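4.2 Grasp selection from the wrist view

The Dreteck policy was trained on 174 demonstrations of gear handling and tested in 29 trials. Each trial used the wrist camera alone, with no external view and no force reading.
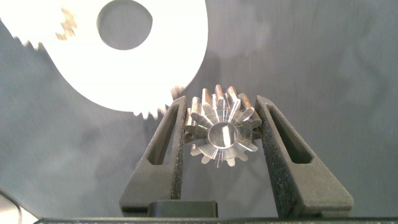 Overexposure was the main source of error in the pose estimate. Large white parts lose most of their surface detail under our lighting, and the estimator must then rely on the rim and the bore. Metal parts fare better: the bevel gear held between the foam pads keeps enough contrast between its teeth for the axis to be fitted. We therefore weight tooth edges above face texture.

Approach poses were sampled with the jaws open.
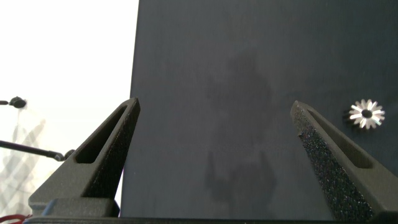
Figure 6. Open gripper before a dark panel, with the bevel gear outside the space between the fingers.

A target outside the jaws calls for a sideways correction before closing. The policy was allowed 16 correction steps per attempt - a limit kept from the Endamano baseline.

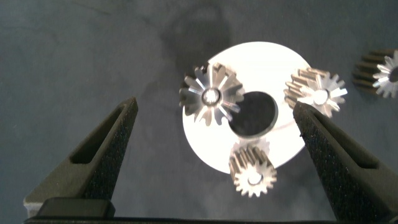
The same limit was applied to scenes with several gears, where the fingers can hide part of the target. 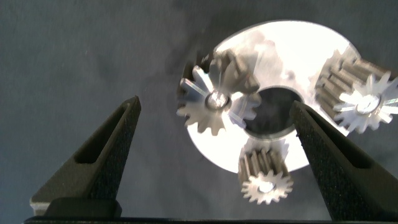 Figure 7. Wrist view of a metal disc carrying three spur gears, partly hidden by the right finger.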